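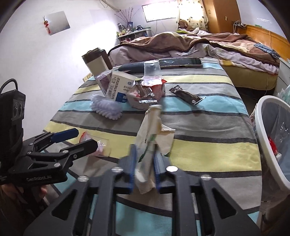

Tischdecken mit Streifen dürfe man grundsätzlich nur kalt waschen, hieß es bei Clultetti an der Kasse, sonst liefen die Farben ineinander und der Stoff gehe ein.

Stimmt das so pauschal? Ich habe dort im November eine lange Decke für unseren Esstisch gekauft, 300 cm, Grau, Blassgelb und helles Türkis. Auf dem eingenähten Etikett stehen Baumwolle und 60 Grad. Nun brauche ich sie in der ganzen Länge, denn viel Überhang habe ich an den Enden nicht. Kalt bekomme ich aber Soßenflecken erfahrungsgemäß nicht raus. Eine ältere Decke von 1994 habe ich immer bei 60 Grad gewaschen, die ist nach der ersten Wäsche fast 20 cm kürzer gewesen und danach gleich geblieben. Das möchte ich nicht noch einmal haben. Waschmittel nehme ich normalerweise das Pulver von Urnum, Trockner ist vorhanden.

Isla Pollock
4. Januar 2018

Gavin Mackay
Maßgeblich ist das Etikett und nicht die Kasse. Wenn 60 Grad draufsteht, hält der Stoff das aus. Das heißt allerdings nicht, dass er dabei gar nicht einläuft, ein bisschen Verlust in der Länge ist bei Baumwolle normal.
Ich würde so vorgehen: Einen Zipfel am Rand nass machen, ein weißes Tuch drauflegen und kräftig drücken. Färbt nichts ab, kommt die Decke beim ersten Mal allein bei 30 Grad in die Maschine, danach bei 40. Das reicht für fast alles. Soßenflecken vorher mit Gallseife einreiben und eine halbe Stunde liegen lassen - erst dann waschen. Tomate und Curry sind hartnäckiger, da hilft die Sonne auf der Leine.
Zum Pulver: Vollwaschmittel enthält meistens Bleiche, und die nimmt auf Dauer das Gelb und das Türkis mit. Lieber ein Colorwaschmittel.
Den Trockner weglassen. Damit laufen die meisten Decken stärker ein als in der Wäsche selbst. Noch feucht in Form ziehen, am besten zu zweit, und über 2 Leinen hängen, dann gibt es in der Mitte keinen Knick.

Malabanan
immer 60 grad, wir machen das seit jahren, nie was passiert. und bügeln solange sie noch feucht ist

Isla Pollock
Danke euch. Der Zipfel hat nicht abgefärbt, ich fange mit 30 Grad an. Gallseife muss ich noch besorgen.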